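Filed under: Home Office > Boards, Pens & Supplies

Blue marker won't come off cleanly

skedodia40
I have a small whiteboard with a metal frame that I keep flat on the table while I work. Blue marker, ordinary dry erase as far as I know. It takes more rubbing with the eraser than I'd like, and I get a gray haze afterward. Is it the board or the eraser?

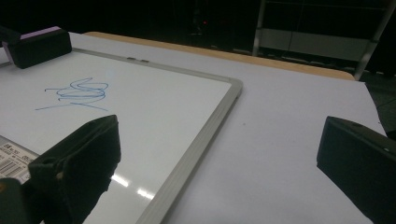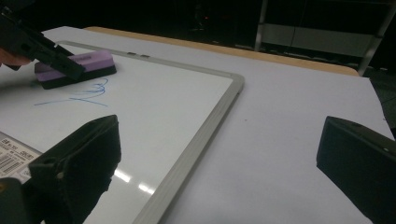 Embla Solheim
Probably the eraser. The felt fills up with old ink and then you're just moving it around. Take it outside and knock it against a wall, then try again on a small patch.

kettani_k
Disagree. I went through 2 new erasers before I accepted that my board was the problem. The cheap coating gets fine scratches and holds the ink. Wipe it down with rubbing alcohol on a paper towel and see if the haze comes back in a week.

Embla Solheim
Alcohol is fine once in a while. I wouldn't do it every day - it dulled the one we had at Endthorpe.

Igor Kováčik
How long does the ink sit? Overnight is okay on mine, but anything left over a weekend needs a damp cloth first.

skedodia40
Usually a day or so. I've never cleaned the felt, didn't know you could.

kettani_k
Peel the sticker off the board too if it still has one. Ink collects along the edge of it.

Igor Kováčik
I'd leave the sticker until you're sure you aren't returning the board.

skedodia40
Okay, felt first, then alcohol. Will post again in December when I'm back at that desk.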